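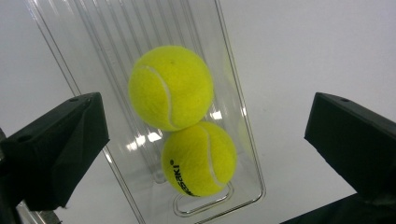 Hefin Ellis wants the tray checked before the gripper from now on, and he left a comment on last Friday's sheet to say so: if the tray has a split in it, there's no point measuring anything else. Fine by me! I've moved it to the top.

Nuseo Robotics Club, pre-run check, tennis ball task
Filled in by Cristóbal Bravo

1. Tray: no splits, no sharp edges
OK. I ran a thumb along the rim and around the slot. It's clear plastic, so hold it up to the window or you'll miss a hairline.

2. Balls: two in the tray, felt in decent shape
OK. One is the SAKI one, still nice and fuzzy. Please stop swapping in the bald ones from the gym bin, they slip (ask Lautaro).

3. Gripper fingers: screws snug, no wobble
Left OK. Right had a tiny bit of play, so I gave it a quarter turn and it's solid now. Recheck after lunch.

4. Finger travel: opens and closes fully, no grinding
OK. Opened to 58 mm on the caliper, same as last time.

5. Grip force limit set to 35
NOT OK at first. Somebody had bumped it way up, and I'm not naming names, but Musa bought the snacks. Back to 35 now and saved.

6. Cables clear of the moving parts
OK, with fresh tape. The old tape was gross.

7. Emergency stop tested
OK, pressed it 2 times, dead stop both times.

8. Safety glasses on, hair tied back, sleeves up
Abelardo had to go back for his glasses. Again!

9. Cycle counter
We passed 2,000, so the finger pads are due for a change. I've asked for a new set and it should be here before the December meet at Jakenmont.

Cleared to run: yes, slow speed only until item 3 gets its recheck.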